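Play kitchen corner opens at Veson, and the snack drawer is already the favorite

I stopped by the Veson family center this morning to see the new kitchen corner, and I'm happy to say the kids got there before me. By the time I had my coat off (it's December, so that takes a while), two of them were already arguing over who got to be in charge of breakfast. I had planned on ten minutes. I stayed until lunch.

If you haven't been by since the fall, the old craft closet and the hallway next to it have been turned into one long room with a proper counter, toasters, mugs and a lot of shelf space. Haiyan Shi, who put the whole thing together, calls it a practice kitchen. Part of what's in it is real and part of it is toys, and the idea is that little ones can play at cooking right next to a grown-up who is sorting out an actual snack.

Most of the money came from the soup supper back in October, which brought in a little over $1000 after the hall rental. Haiyan told me the counter ate up a big piece of that and the rest went to bits and pieces from Vemano, the secondhand housewares place over by the car wash. She has an eye for bamboo, I'll say that. There's a drawer box for small stuff, with compartments on top, and I would gladly take it home for my tea bags.

The drawer was out when I came around to that end of the counter, with a silver foil snack packet in it. The toy banana had a teal-blue plate to sit on, the Froot Loops box was lying on its side in front, and the round bamboo lid with the chunky knob was sitting on its woven base. I liked it better that way than I would have with everything lined up for a ribbon cutting. It looked like a kitchen on a school morning – mine, anyway. 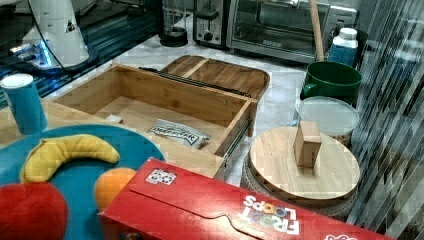
What goes where

Haiyan is still working out a system. For now, packets and bars go in the pull-out drawer, and the compartments on top of it are for whatever is small and tends to wander off. Plates and toy fruit are supposed to live together in a basket that hasn't come in yet. Cereal boxes go upright on the shelf at the end of the day (I did say supposed to).

Juniper Brannigan, who runs the after-school group, would like labels on everything, with words for the bigger kids and drawings for the ones who can't read yet. She showed me her sketch for the banana and it was very good! The apple needs another try, and she knows it.

The toasters are for adults only, and they stay unplugged during play hours. Same goes for anything that heats up. Juniper went over this with the group twice while I was there, and one boy told her he only eats his toast raw.

Coming up

The corner is open in the mornings through the end of the month, and after school once the new sign-in sheet is ready. There's room for 10 kids at a time. Past that the counter gets crowded, and you end up with elbows in the pretend soup.

The Grulletti bakery has offered day-old rolls for a sandwich morning after the holidays, and the Güneş family is going to show everybody how to fold little cheese pastries, which I am not going to miss. Haiyan says 70 people have put their names down for that one already, so it'll probably have to be split into a few sessions.

They could still use small mugs, plastic containers with lids that really fit, and dish towels. Clean ones, please – Haiyan asked me to put that in. Drop them at the front desk, or hand them to Juniper if you see her in the parking lot.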